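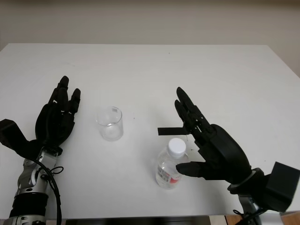

Ruluvside asks whether the grasp planner can be left to find clear plastic and glass by itself, with no object entries in the workspace file. It can't in the current release. Transparent objects return few usable depth points, and Dudora Planner rejects any target that has no stored shape.

4.3 Adding transparent objects

Before you start, stop all running tasks and set both arms to Hold.

1. Open the Sirkis console and load the workspace file for the table.

2. Select Objects > Add. Create one entry for each object, for example "cup" and "bottle".

3. Set Surface to Clear. Perception then takes the outline from the color image and uses depth only for the tabletop.

4. For a bottle, set Shape to Capped Cylinder and enter the body and cap diameters separately. For a straight-sided cup, use Open Cylinder.

5. Set Clearance to 40 mm. Lower values are accepted, but the planner may choose a path that brushes the object with the thumb.

6. Assign a hand to each object. If this field is left on Auto, the planner picks the hand with the shorter path.

7. Click Detect. Each object must hold a stable pose for 5 seconds before its status changes to Ready.

8. Click Preview and check both hand paths on screen, then click Save.

Note: Labels help. A printed label gives the tracker fixed features to follow – keep it turned toward the head camera where possible.

Note: The fill level is not estimated. Enter the mass by hand if the grip force is set to Auto.

CAUTION: Preview does not check cables. Confirm that the cable loops at both wrists are free through the full path before running it at normal speed.

If an object stays on Searching after 2 attempts, lower the exposure one step and repeat step 7. Error P-2 means that two entries overlap; move the objects apart or reduce Clearance. Zwahlen wrist modules report their own faults, listed in section 7.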